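Counter Culture: The Kitchen at Hiria Court

Posted 8th February

We moved into the Nirkville apartment in August with 127 boxes, most of them labeled "kitchen" and most of them lying. The gallery is what became of the counter, which the lease calls "generous." The lease also calls the closet a second bedroom.

House rules, for anyone staying over while we're gone:

The toaster oven does the real work. The two-slot toaster is for people in a hurry, and yes, we kept both – we had a long talk about it and neither side gave in.

Knives go back in the teal block. It came from Pekora, and it was meant to be gray.

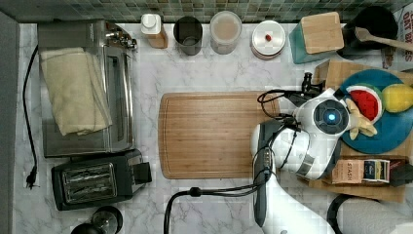

Crumbs are the sworn enemy of marble patterns, or maybe their best friend, depending on whether you're the one wiping. Use the cutting board for bread, please, even the soft kind.

The oat bites are fair game. The good chocolate has moved to a location we won't be publishing.

Next gallery: the hall closet, all 2 shelves of it.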